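Tapa de inodoro Lillimum con caída amortiguada: seis meses de uso

Instalada en enero y revisada el 28 jun 2026

La Lillimum es una tapa de inodoro de forma ovalada con asiento independiente, bisagras amortiguadas y desmontaje por pulsador. La compré en Trosturlow por 199 coronas para sustituir una tapa anterior con el eje derecho partido.

El paquete incluye tapa y asiento ya ensamblados, dos bisagras de acero inoxidable, tornillos pasantes, tuercas de mariposa y arandelas de goma. Las instrucciones son un desplegable sin texto. Conviene medir antes la distancia entre taladros: las bases excéntricas admiten cierto ajuste, pero no compensan una loza fuera de medida. El montaje me llevó 24 minutos, incluida la limpieza de los taladros.

El apriete es a mano. Con llave se deforma la arandela y la bisagra acaba girando sobre su base. A las dos semanas hubo que repasar el lado izquierdo; desde entonces no ha cogido holgura.

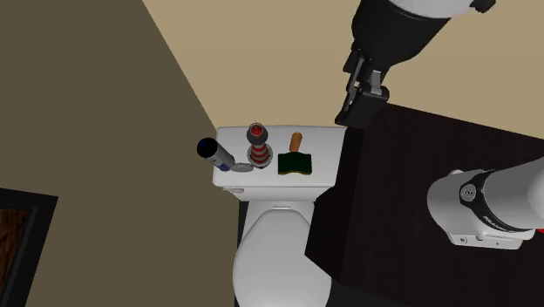
La amortiguación es progresiva y no se acelera en el último tramo. En enero, con el baño sin calefacción, la bajada era bastante más lenta. El asiento cae algo más rápido que la tapa, aunque tampoco golpea. No debe forzarse el cierre con la mano, que es lo que suele estropear este tipo de bisagra.

El pulsador central libera el conjunto de un tirón vertical. Para volver a encajarlo hay que alinear los dos pernos a la vez, y ahí el diseño es mejorable - la tolerancia es mínima y el primer intento casi siempre falla.

El acabado brillante resiste bien el jabón neutro. Con un antical de Breltano apareció un velo mate junto a los topes, y no ha desaparecido.

La alternativa directa es la Åberg, que cuesta 400 coronas. Tiene topes más anchos y un asiento más rígido, pero la bisagra no se desmonta sin herramienta.

A favor: bisagras, precio, limpieza.
En contra: encaje de los pernos, sensibilidad a los ácidos, instrucciones escasas.

Valoración: 4 de 5.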